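27th August

Tramholm fuselage, bench notes, continued.

Finished sheeting the rear decking this evening. The 1.5 mm balsa took the curve over formers F6 to F9 without splitting once I had wiped the outer face with water and ammonia and left it strapped round a drainpipe offcut overnight. F5 is still proud by the thickness of a fingernail on the port side. I have sanded it twice and it still catches the straightedge, so I suspect the former itself is square and the longeron beneath it has a slight bow. I shall leave it. The covering will show it in raking light and the air will not care.

The span is 1485 mm as drawn, and I am holding to that. I did consider stretching the Tramholm by one rib bay a side to bring the loading down, but the spar taper starts at R3 and every rib outboard would need redrawing. Lina Tannous built hers to the plan and says it will float across the strip at Flodstead with the motor stopped, so the extra area would only make the landings longer.

Weight so far: fuselage bare, 162 g. Tailplane and fin together are not yet weighed because the hinges are out of them. The plan gives no component weights at all, only an all-up figure for a diesel and single-channel gear. It is of little use to me with an electric motor and four servos.

Motor mounting. The original has beech bearers running back to F3, which I have left out. In their place I have made a 6 mm ply firewall, epoxied to the front of F2 and backed with triangular stock on all four edges. Two degrees of right thrust and one of down, set with the firewall and checked with a card template. The motor stands off on four spacers, and I can pack these if the thrust line wants changing after the first flights. Blind nuts are in, with a smear of epoxy on each flange, kept well clear of the thread. I lost one on the Kanaan by being careless about that and had to drill it out from the front.
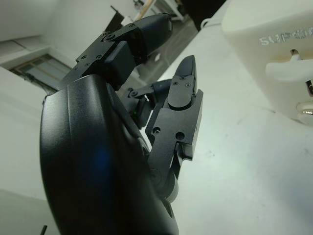
Control runs took up most of the afternoon. I have moved both rear servos forward by one bay, to sit over the trailing edge of the wing, and the pushrods are now carbon tube with threaded ends, running through a single support at F7. Free play at the elevator horn is just detectable with the servo powered. The servo tray is 3 mm ply on hardwood rails, held with four wood screws into holes hardened with thin cyano. For the battery hatch I wanted something I could undo many times over, so that has small black hex screws set along the edges of a flat plate, the same arrangement as on the finger brackets of the black hand, and they go into threaded inserts so that the wood is not doing the work. I have spaced them evenly and kept each one at least two diameters in from the edge of the ply.

Rudder throw is 25 mm each way, measured at the trailing edge. Elevator 12 mm up and 10 mm down. Exponential is set at nil for now. I would sooner feel what the model does first and add it afterwards.

The wing joiner is the part I am least happy with. The plan shows a ply dihedral brace glued on assembly, giving a one-piece wing that would not go in the car. I have cut the brace in half and boxed each root to take an 8 mm carbon rod with a 4 mm peg behind it as an incidence pin. The port box slides on sweetly. The starboard one binds over the last 10 mm. I bored that box from both ends and the two holes do not quite meet. A strip of 240 grit rolled round a smaller dowel improved matters, but I stopped before it became sloppy. If it is no better after a coat of wax on the rod I shall cut it out and make another, which means losing the top sheet between R1 and R2.

Dihedral measured 100 mm under each tip with the centre section flat on the board. I packed up both tips with the same pair of blocks, swapped sides, and got the same reading, so I am content that there is no twist from the joiner. Washout is another matter. I built in 3 mm at each tip with a tapered strip under the trailing edge, and on lifting the panels from the board the starboard one had kept all of it and the port one rather less. It can be corrected when the covering goes on.

Covering. I had meant to use tissue over light film, but the Itusik was done that way and it slackened every time it sat in the shade after a hot morning. Polyester tissue and thinned dope this time, three coats, no colour on the wing except the registration letters. The fuselage will be cream with a dark green flash along the side, masked after the second coat.

Ordered: 200 mm of 8 mm brass tube in case the joiner boxes do have to be remade, one more sheet of medium 2.5 mm balsa, wheel collets, and a bottle of thinners. The wheels on the plan are larger than anything I have in the drawer, and I have not decided whether to turn up hubs or buy.

To do before September: hinge the tail surfaces, fit the horns, fix the undercarriage saddle clamps, balance. The plan puts the centre of gravity at the main spar. I shall start 5 mm in front of it and move the battery back as required.

Glue pot lid has stuck again. Left it soaking in hot water.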